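Finished Stoltamia by Beril Kırmızıgül last night. A few thoughts, short ones.
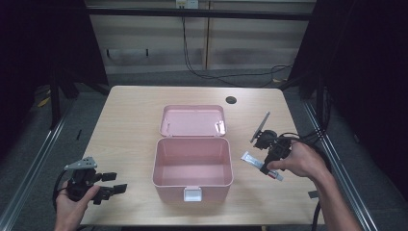 It follows two sisters who inherit a bakery from an aunt they were told had died years before. The older one, Vosik, wants to sell. The younger one starts reading the aunt's letters.

There are 18 letters in all and they are the best part of the book. The aunt is funny, bitter and very good on bread.

The present-day chapters are slower. I nearly gave up at chapter 7 - a long dinner where everyone explains who they are related to.

Marlina Ngui lent me her copy and said to keep going until the ferry chapter. She was right.

I guessed who the father was well before the sisters did. Didn't mind much.

The ending leaves two things open. I think one is deliberate and the other got forgotten.

Four stars from me. Adom Akolgo's new one is next, then back to the library pile - two are overdue.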